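Re: [robot-club] Packing task – bin placement and who does what
Sum-yee Lo
February 18, 2024
3 comments | 10 shares

Hi all,

Giorgia asked on the list last night:

> Are we keeping the orange bin for the final round, or going
> back to the gray tray we used in December? The tray is lower
> and I never had a packet catch on the side. I'd also like to
> know if both arms have to place, or if one can do all of it.
> – Giorgia

We are keeping the bin. The rules Vanero sent out call for a container with raised sides, and the tray would not pass. Both arms have to be used, but they don't have to place the same number of packets. A run where one arm places most of them and the other tidies up is fine.

The packets stay as they are too. They are light and slippery, and the grip has to be on the top edge or the thing folds in the middle. Please write your pick routine around that. The release should come once the packet is partly inside the walls, so it can't tip back out over the rim.
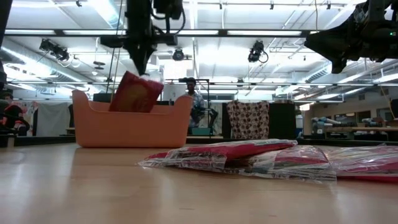
Aiman Wibisono: I'd set the release lower than the value in the shared config. With the shared value I had 17 good placements out of 20, and all three misses were packets that slid off the rim after the gripper opened. Lowering it adds time to each cycle, but we have time to spare.

I agree with Aiman and will change the shared config tonight. If you have your own copy, pull again before you run anything.

The other thing is the two arms getting in each other's way. The rule for now is simple: one arm over the bin at a time. The second arm waits near the middle of the table, above the next packet, until the first has cleared the rim. Nives wrote a check for this and it is in the Flendico branch – please use it and don't write another one.

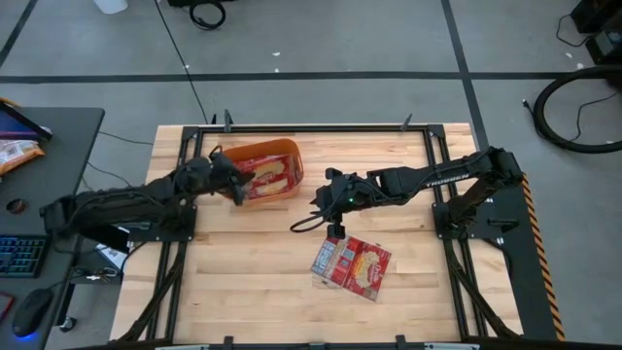 Logs go in the Zuccaro folder with your initials and the run number. We are at run 3238, counting the ones from last term, so start from there. If a run is aborted, log it anyway and put the reason in the notes column. Birutė is doing the write-up and needs the failures as much as the good runs.

I still need someone to go over the timing section of the report. It is 10 pages and the tables are done. Reply to me off the list if you can take it.

Sum-yee

Recent in robot-club
Gripper pads: which ones to reorder
Skoderov practice round, sign-up
Config changes since December
Notes from Nives Vitale on the wait check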